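Robots in the Home, handout 2: notes from the Uvden open day

I promised I'd write up our July visit for those who couldn't come, so these are my scribbles, tidied a bit.
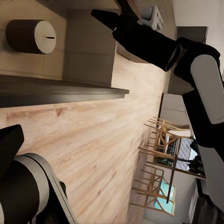 We started in the simulator room with Trinity Ambrose, who runs the demos at Uvden and talks even faster than I do! Everything she showed us first was on screen: a made-up room and a robot with two arms. Her point (write this one down) was that a wooden surface or a couple of chairs cost nothing to move in there, so you can try a job again and again with the furniture shifted each time. Her group had 3856 saved runs when we visited, and she let us pick 21 to watch.

Then Wiesława Wilczyńska took over for the bit I liked best, which was all about reach. The view is from the robot's side, so its own arms can get in the way of what it's looking at. Think about where you'd put a second camera, and whether you'd want one at all. I changed my mind twice on the train home.

We ran out of time for the Tapsell room, sorry. I've asked if we can go back.

For next time: read the Etero chapter (page 50 onwards) and bring me one household job you think would be hard for two arms. Laundry is taken, I'm doing that one myself.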